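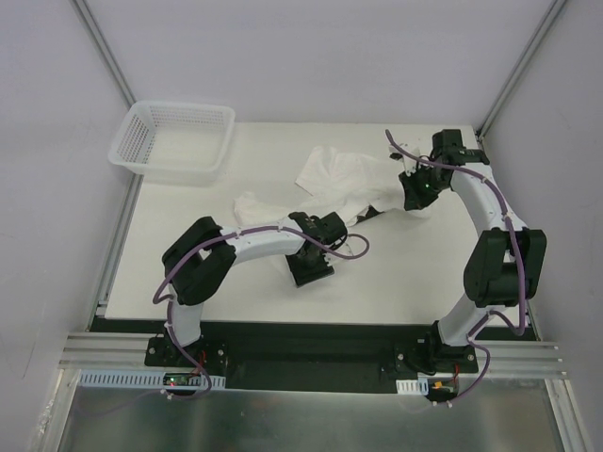 How long should the rye starter sit before it goes in the dough? Seven hours at the bench temperature we have now, and longer once the building cools off.

August, bench notes, Heltton kitchen

Started the day at 5:40. Starter was fed last night at 10:30 with the Nel rye, same bag as the last two bakes. By 5:40 it had domed and the middle was just beginning to sag. Smelled like apples and a little like nail polish, so it was near the end of its useful window. Used it anyway.

Dough for the day, one batch only:
Bread flour (Bronum, the high-protein one) 1600 g
Whole rye (Nel) 400 g
Water 1400 g, held back 60 g
Starter 400 g
Salt 40 g

Flour comes to 2000 g before the starter, which makes the salt and water easy to figure. Please keep it that way if you scale it, and write down the new total.

Mixed flour and water first and let it rest. Starter went in after the rest, salt ten minutes behind that. The held-back water was only half used. Last month this flour took all of it and wanted more. Hugo thinks the mill changed something. I think the bag by the window dried out back then and this one didn't. We could settle it by weighing a sample before and after an hour in a low oven. Not done yet.

Folds: four sets. The dough was slack after the first and I nearly added flour. Glad I left it. By the third set it held an edge and came off the tub wall in one piece. Temperature of the dough after mixing was higher than I wanted. The tap water runs warm at this time of year and I forgot to put a jug in the fridge. Put a jug in the fridge tonight.

Bulk went until the tub read a bit more than half again the starting height. The tape mark on the tub was set for a smaller batch, so ignore it. I put a new mark on in blue.

Shaping was the weak part. The rye makes the surface tear if you pull it tight, and two of the loaves have a split along one side that I pinched shut. Wet hands worked better than floured hands. Hugo Besson does a shorter preshape, just a fold in thirds and a turn, and his pieces tear less than mine. I will copy him on the next batch and see if it's the method or the man.

Proof: half the loaves at room temperature, half in the cold box for tomorrow. Baskets dusted with rice flour and rye mixed. The plain rye dusting stuck badly last time and we lost the top of one loaf.

Bake: oven set to 230 and given a full hour to heat with the stone in. The dial reads true at the front and low at the back left, so turn the loaves halfway. Steam from the tray with boiling water, tray out after the first twenty minutes. Bottoms were a shade too dark. Next time move the stone up one slot before touching the temperature.

Results from the room-temperature half:
Crust good, thin, crackled while cooling.
Crumb more even than last batch, slightly gummy just above the bottom crust. Could be underbaked, could be that I cut it early. I cut it early.
Sour taste is mild, less than I expected from a starter that far along.
One loaf burst on the side where it was pinched. The other pinched one held.

Wait until the next morning before cutting anything with this much rye in it. I know I wrote that in the last entry too.

Other things. The Lirkico scale drifts when the battery gets low - it showed a gram or two on an empty pan before the light came on. Changed the battery and checked it against the brass weight. The salt was weighed before I noticed, so take that figure with some care. The small tub has a crack starting at the rim and shouldn't go in the cold box again.

Flour left: most of a bag of Bronum, not quite enough Nel for two more batches. Order before the weekend run.

To do for the next bake:
Feed the starter later, 11 or so, and look at it at six.
Cold water.
Hold back the same 60 g and write down how much goes in.
Hugo's preshape on half the pieces, mine on the other half, marked on the baskets.
Stone up one slot.

Cold half comes out tomorrow morning. Straight from the box to the oven, scored a little deeper than today's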